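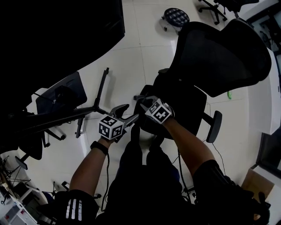 Hand-held grippers in use at an office chair, one at the front edge of the seat.

Planning and buying a hand-held gripper kit: frequently asked questions

Who is this page for?
Labs, schools and small firms working out what to order before they start recording hand-held demonstrations for a robot arm. It covers the Flekden gripper pair and the Kemlow recording unit. For arm pricing, see the Rewi page.

What comes in the standard kit?
Two Flekden grippers, a marker cube for each, the cables, a carry case and one set of spare fingers. The recording unit is a separate line on the quote. We split them because a fair number of buyers already have a computer that will do the job.

Can I buy a single gripper?
Yes, but check your task list first. Moving a chair, folding cloth or opening a box with a lid all tend to need both hands. Customers who start with one usually order the second within a few months and pay freight twice.

Do I need to own a robot arm before I order?
No. Plenty of groups record first and buy the arm in the next budget year. You do need to know which arm you are likely to end up with, so that the finger width and opening match. Send us the model you have in mind and we will tell you if the fingers suit.

How much space should I plan for?
An ordinary office or workshop is fine. You want clear floor to walk around whatever you are handling, and somewhere to put things that are not part of the task. Larger items such as office chairs take more room than people allow for, mainly because they roll.

Does the type of floor matter?
Not for the grippers. Very shiny floors can throw glare under strong overhead lights, and glare across a marker cube makes it harder to track. Try a short recording with the lights as you would normally have them before you budget for new ones.

What are the ongoing costs?
Finger pads wear and are the main thing you will replace. A set is $109 and most customers go through 4 sets a year with daily use. Replacement marker cubes are $229 a pair, printed and checked. Please don't print your own on office paper – the edges lift and the size drifts.

Storage is the cost most often left out of a budget. Allow for a second copy of everything you record.

How many people do we need?
One person can wear the kit and record alone. For anything longer than an hour we suggest a second person to reset the objects and keep notes. Put their time in the budget as well.

Are the cables a problem?
They take some getting used to. Run them down the front of the body and leave enough slack to reach full stretch. Spare cables are cheap, and we recommend adding one to the first order.

Can we hire before we buy?
Yes, for two weeks or longer. Half the hire fee comes off the purchase price if you order within the same quarter. July is booked out every year, so get in early if your financial year ends in June and you want to start straight away.

How long does a quote stay valid?
Prices on this page were checked on Aug 29, 2026. Written quotes hold for over a month, and the exact expiry date is printed on each one.

Who do I talk to?
Ngaio Kerslake handles quotes and hire bookings at Stovulum. Digby Rutherford looks after finger fitting and arm matching. Use the contact form and choose "equipment planning" as the subject.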